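Tableware and Linens: Notes on Oilcloth

The Pennington kitchen changed its table covering in November, from woven cotton to printed oilcloth. Clyde Mbeki asked for a short note on care, as the two materials are not handled the same way.

Oilcloth is wiped, never machine washed. Use a soft cloth, lukewarm water and a small amount of dish soap, then dry the surface with a second cloth. Standing water works into the cut edges and lifts the coating from the backing. Scouring powder, bleach and the green side of a sponge remove the print. Store the cloth rolled on a tube with the pattern facing out. Folds left in for a season become permanent cracks.

Heat is the main cause of damage. Plates straight from the oven go on a trivet for at least 2 minutes before they touch the cloth. Chili and tomato sauces stain light grounds if left overnight, so wipe the base of each jar before setting it down.

Plates with an unglazed foot ring should be lifted when moved. Sliding them leaves gray arcs in the coating, most visible on pale colors. Bart Van Leeuwen has felt pads in the 50 mm size for the heavier bowls.
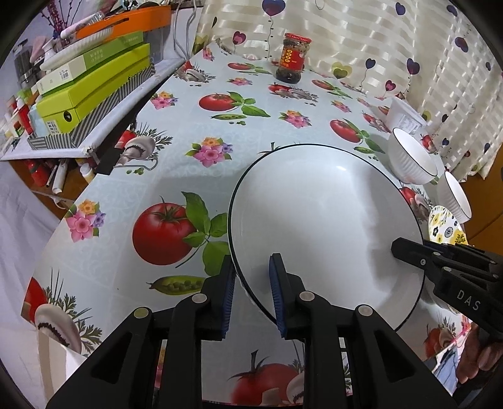 White plate with black rim line on the vegetable-print oilcloth. Chili sauce and bowls at the back.

Replacement cloth is cut to length from the roll. Send table measurements to Bart, including the overhang wanted on each side.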